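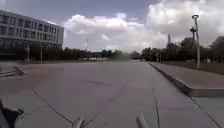

Dovasard plaza, the big walk round
Pictures posted 11 Mar 2021, walk was back in July. Sorry, been sitting on these.

Went out with Ute Meinecke, who used to work at Stidico and knows the short cuts. Plan was one lap of the paving, then coffee. Did the lap twice. It's bigger than you think, over 1,000 steps one way and hardly any shade untill you get to the trees. Bring a hat.
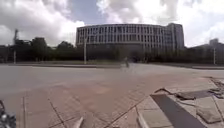

The curved block past the road, trees along the bottom. Big clouds.

Gebhard Danzer wrote in to ask about the slabs. Concrete, big ones, dark joints. I like the long joints best, you can follow one with your eyes nearly all the way to the buildings. Ute says bad for bike tires, fine for walking. Stains and patches here and there but

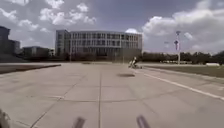 nothing you'd trip on. The curb is another matter, watch it if you're looking up at the windows like I was. Best spot for the long straight view is out in the middle, well away from the edges. Gets windy. Lost a map.

Parked at Fornonau, 5 minutes on foot, 3 for Ute who walks to fast.
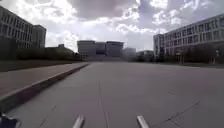
Looking down the long curb, grass and trees to the left. Gray sky, gray paving.

More when I get the rest sorted. Taipe walk is next.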